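Morkudano Steamer Plate Demos

README, last touched 10 March 2022

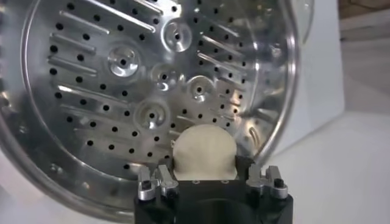 Wrist view, perforated steel plate tilted up in front of the gripper.

What this is

Teleop demos of one arm handling round perforated steel plates, the steamer basket sort. Pick up, tilt, set down, put back. 99 episodes in this release. Everything driven by a person, no scripted motion. Recorded for the Clusel kitchen handling work, but use it for whatever.

Why steel plates: shiny, full of holes, depth goes bad on them. Our older policy from the Kuroda set did fine on bowls and fell apart on these. Wanted data where the wrist view is mostly glare.

How it was collected

Leader arm on the operator side, follower does the same thing at the table. Gripper on a foot pedal, open/close only. Operator watches the wrist feed plus the real table. First 9 episodes are hand guided instead (grab the follower and push it around, gravity comp on). Those are in the folder called kinesthetic. Hands may show up in them. Don't mix with the rest unless you mean to.

Most demos by Sadao Sakai. He's slow on the approach and quick on the release, and a policy will pick that up – resample if you care.

Tasks

lift – plate flat on the table, pick up by the rim
tilt – lift, then lean it toward the wrist and hold
set – put down flat
return – back on the stack

Each episode is one task. Task name is in meta.json, along with operator and a success flag. Success was marked by the operator right after, so treat it as an opinion.

Files

One folder per episode. Wrist video, joint positions, gripper command, timestamps. Episodes run about 1,000 steps. Longer ones are mostly the operator waiting, trim the start.

Actions are absolute joint targets from the leader. Not deltas. People keep asking.

Known problems

Auto exposure was left on. Brightness jumps when the plate turns to the light.

Gripper command leads the real fingers by a bit. We log the command only, no finger position.

4 episodes have a gap in the joint log. Listed in skip.txt. Video is fine so you can still use them for vision stuff.

Return demos are thin, and a few got labled as set. Fixing in the next version.

No force data. The sensor was off teh arm the whole time.

Loading

Use the Plallusus loader, the same one as for Kuroda. Set action_mode to absolute or the first step will jump. Do NOT replay on a real arm at full speed.

To do

Relabel return. Redo exposure. Add a second operator.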